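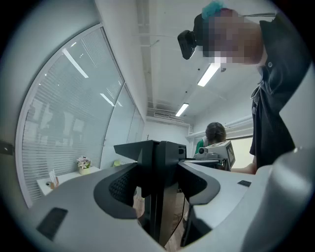
Wosbridge has been asked by several member councils whether machines are ready to take on routine household and shop-floor chores. Our position, after 11 weeks of observation at the Isden site, is that a few tasks are close and most are not. Much of the work still depends on a person standing over a white table, leaning in, with a camera strapped to the forehead and a hand-held gripper close by.

2/ The programme recorded 1268 attempts at 42 chores. Folding tea towels and sorting cutlery were the most dependable. Wiping down a counter around objects of varied shape and colour remains a weakness.

3/ Elias Sfeir's team found that rearranging a room lowered results more than any change in the chore itself. Households rearrange rooms constantly. Procurement staff should ask vendors where their trials were held.

4/ We do not recommend that members replace cleaning or stocking hours on the strength of demonstrations. Lusasell has deferred its own purchase on similar grounds.

5/ Hiba Salameh will take questions from members on Thursday at 2 p.m. The full task list is available from the Wosbridge office on request.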